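Répulsif à ultrasons solaire Wornach pour renards, blaireaux et fouines

Gandmont – Matériel de jardin, rayon Clôtures et nuisibles
Référence catalogue : répulsif Wornach, modèle sur piquet
Prix : 33 euros pièce
Disponibilité : en stock au dépôt de Corcombe
Fiche revue le mercredi 4 juin 2025

Autant le dire tout de suite, nous avons longtemps refusé de vendre ce genre d'appareil. Les clients le demandent, les catalogues en sont pleins, et la plupart de ces boîtiers verts finissent au fond d'un abri au bout d'une saison. Le Wornach est le seul que nous gardons au rayon, avec les réserves qui suivent.

Ce que promet le fabricant

Un capteur infrarouge repère un animal de passage, un haut-parleur émet des ultrasons, des diodes clignotent. L'emballage parle de 2 000 cycles de charge pour la batterie et d'un jardin « libéré des intrus ». La batterie, nous voulons bien. Pour les intrus, la formule est généreuse. Un renard qui traverse la pelouse une fois par semaine ira peut-être traverser celle du voisin. Un blaireau installé dans un talus, avec ses galeries, n'a guère de raisons de déménager pour un sifflement.

Ce que nous avons constaté

Deux appareils ont été plantés en avril le long de la haie du dépôt de Corcombe, là où la terre était grattée presque chaque nuit. Le grattage a cessé quelques jours, puis il a repris un peu plus loin, hors de portée du capteur. Nous avons déplacé les piquets, le grattage s'est déplacé aussi. Chacun en tirera ce qu'il veut. Le chat de la maison d'en face, lui, ne passe plus.

Caractéristiques

Alimentation : panneau solaire intégré, recharge par câble USB possible
Angle de détection : 70 degrés
Hauteur hors sol, piquet monté : 33 cm
Réglages : ultrasons seuls, lumière seule, les deux
Boîtier : plastique vert foncé
Garantie : deux ans, batterie comprise

La portée annoncée vaut pour un terrain plat et dégagé. Derrière une touffe de graminées ou un tas de bois, comptez beaucoup moins. Les ultrasons ne traversent pas les obstacles, quoi qu'en dise la notice.

Avant d'acheter

Regardez d'abord ce qui attire l'animal. Une gamelle laissée dehors, un compost ouvert, des fruits tombés, une pelouse pleine de vers blancs : tant que le repas est servi, le boîtier ne pèse pas lourd. Un grillage à mailles soudées enterré au pied de la clôture coûte plus cher et demande un après-midi de bêche, mais c'est encore ce que nous posons chez nous. Le rouleau Abubakar est à 89 euros et se coupe à la pince ordinaire.

Si vous pensez avoir affaire à un terrier occupé, ne bouchez rien et ne creusez pas. Renseignez-vous auprès de la mairie, les règles varient selon l'espèce et la saison.

Les jeunes oreilles entendent parfois le réglage le plus bas. Des parents nous ont rapporté deux appareils pour cette raison, et nous les avons remboursés.

Pose et entretien

1. Chargez la batterie par câble une nuit entière. Le panneau seul n'y suffit pas au premier démarrage, même en plein été.

2. Faites un avant-trou. Le piquet casse net dans l'argile sèche quand on tape dessus au maillet, et la garantie ne le couvre pas.

3. Orientez le capteur vers le passage, à l'écart des branches basses. Une branche qui bouge déclenche l'appareil toute la nuit et vide la batterie.

4. Nettoyez le panneau et la lentille une fois par mois avec un chiffon humide, sans solvant ni éponge grattante.

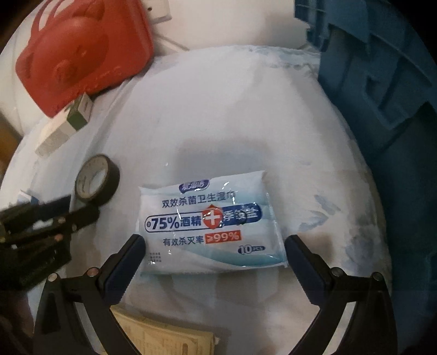 5. Rentrez l'appareil de décembre à février. Le boîtier est donné pour résister au gel, nos retours du printemps disent autre chose.

Retours

Trente jours pour changer d'avis, appareil propre et piquet entier. Gardez le carton. Nous préférons reprendre un répulsif inutile que le savoir planté dans un massif à clignoter pour les hérissons. Les frais de retour sont à votre charge, sauf panne ; le dépôt de Corcombe reprend aussi les appareils au comptoir.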